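Geldale Countertop Spin Dryer: Nine Months of Use

By Chun-yin Tai

I bought the Geldale spin dryer last June from Karunaratne, the appliance store in Clinton. It cost $200 with tax. The building I live in has one dryer for the whole floor, and it was out of order for most of the spring. I had been wringing things out by hand over the tub and hanging them on a rack, and jeans took two days.

What it is

A spin dryer doesn't use heat. It's a steel drum inside a plastic body, with a motor underneath and a spout at the bottom where the water runs out. You load it wet, close both lids, push the lever and wait. Things come out damp, and you hang them up from there. If you want to fold clothes straight from the machine, this is the wrong product.

Geldale says the drum turns at 3,000 rpm. I have no way to check that, but it is fast enough that a bath towel comes out feeling like one that has been on the line since breakfast.

Loading it

The load limit is 9 pounds, and that is wet weight, so in practice it means two pairs of jeans, or four shirts and some socks. The manual is clear on this but the box isn't. I also had trouble with balance. One heavy item on one side makes the whole unit knock against the wall. Packing the clothes down in a ring and putting the safety mat on top fixes it nearly every time.

Small and thin things need more care than big ones. Socks and loose cloths can ride up over the edge of the drum if they go in last. I put them at the bottom now, or in a net bag. Gauze and other loose weaves do better in a bag too, and shouldn't be twisted by hand first.

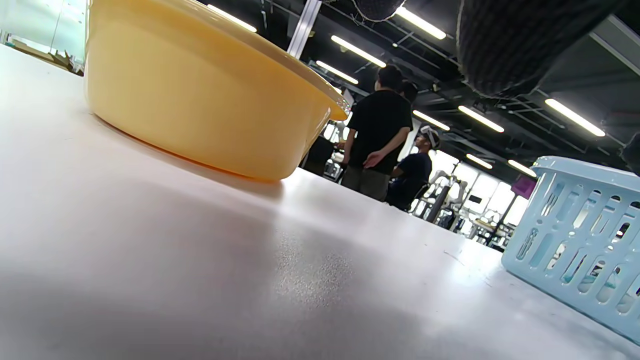
The white cloth in the next one has a teal edge.
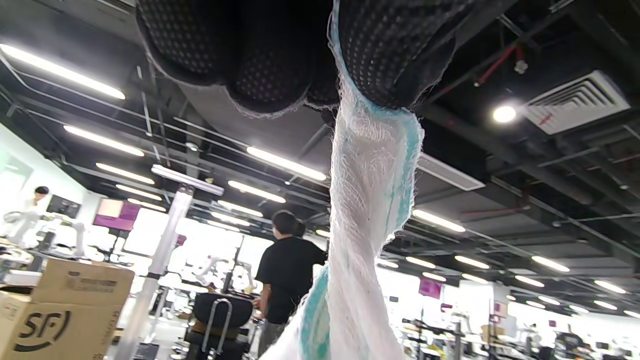 Drying time

I run it for 4 minutes, let it stop, and run it once more for a minute if water is still coming from the spout. After that, T-shirts on the rack are ready by the next morning and jeans by the next evening. Sheets are the weak spot. A fitted sheet rolls itself into a lump and I usually have to stop and repack it.

Noise and water

It hums at a steady pitch, louder than my fridge and quieter than a vacuum. I don't run it after 10 p.m. The spout is low, so you need a shallow tray or you need to stand the machine on something. Mine sits on a block beside the tub and drains into it.

Compared with the Rirnari

My sister has the Rirnari, which is the same height and a little narrower. It has a timer dial and mine doesn't. Hers also has rubber feet that stay put, while the Geldale's feet slide on tile – I bought a piece of shelf liner for that. The Geldale's lid latch is better. Hers has to be held down for the first few seconds.

Problems so far

The drain hose that came with it split in January. Karunaratne replaced it without asking for the receipt. The brake squeaks when the drum slows down, and it has done that since the first week.

Would I buy it again

Yes, at this price. The dryer on our floor is working again and I use it for sheets and bedding. Everything else goes in the Geldale.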